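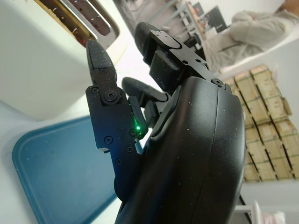 **Figure 3.** Wrist-camera view at the toaster station. The three-fingered hand is in the foreground, with the toaster and the blue tray at left.

### 4.2 Division of work at the toaster station

The Narnthorpe site prepares breakfast for the staff of the adjoining warehouse. Before the change, one kitchen worker per shift loaded bread, removed toast, filled trays and carried them to the serving hatch. Under the new arrangement the Dzene arm performs loading and removal, and the worker keeps the remaining steps. We observed 40 shifts under the new arrangement and compared them with 23 shifts recorded under the old one. The observation period ended in May, and the coding of the shift notes was closed on 03/06/2022.

The station was set up on an ordinary counter, and the appliances were not modified. The hand therefore works on objects sized for human hands. The slot of the toaster is long and narrow (Figure 3), and the fingers must approach it from above at an angle. A wrist view is useful for this approach but contains large areas occupied by the hand itself. Kitchen staff who were shown the wrist view on the station monitor reported that they could not judge from it how far the fingertips were from the toaster. They preferred to look at the counter directly.

Three changes in the work of the staff were coded from the notes.

**Waiting.** Under the old arrangement the worker left the toaster during each cycle and returned to it when the bread came up. Under the new arrangement the worker no longer had to return, but in many shifts remained near the counter anyway. Interviewed workers gave two explanations. Some wanted to be close in case a slice was dropped. Others said that walking away from a moving arm felt careless, even though the site rules allowed it. The time saved on handling was partly spent on watching, and this watching does not appear in the task list used for staffing.

**Placement.** The arm depends on the toaster and tray standing within a narrow range of positions. Workers were used to pushing both aside when wiping the counter. During the first 4 shifts, most interruptions followed a cleaning round. The staff then began to check the positions after wiping. This check was not part of the procedure supplied by the integrator, Girkodport, and was passed on verbally between shifts. It was added to the written procedure after our interim report. We consider it a new task created by the automation, although a short one.

**Responsibility for quality.** A worker who handles every slice sees its color while removing it. Once removal was assigned to the arm, inspection moved to the tray. Darker slices were found later and were sometimes covered by others. Workers disagreed on whether they or the station should be held accountable for these slices. The shift lead at the Brosurau site, where a similar station has been running for longer, settled this question by naming the person who carries the tray. Narnthorpe had adopted no such rule by the end of the study.

The interviews lasted up to 60 minutes and were held away from the kitchen. No worker reported a loss of hours. Several said that the job had become less tiring for the wrists and more difficult to describe to a new colleague, as the hand steps had been easy to demonstrate and the supervisory steps were not. New staff were trained by standing beside an experienced worker, as before, but the training now consisted largely of waiting for an interruption to occur.

These observations concern one station with a single appliance type and should not be extended to lines in which the arm is fenced off from staff. The effect of fencing on waiting behavior is taken up in Section 4.3.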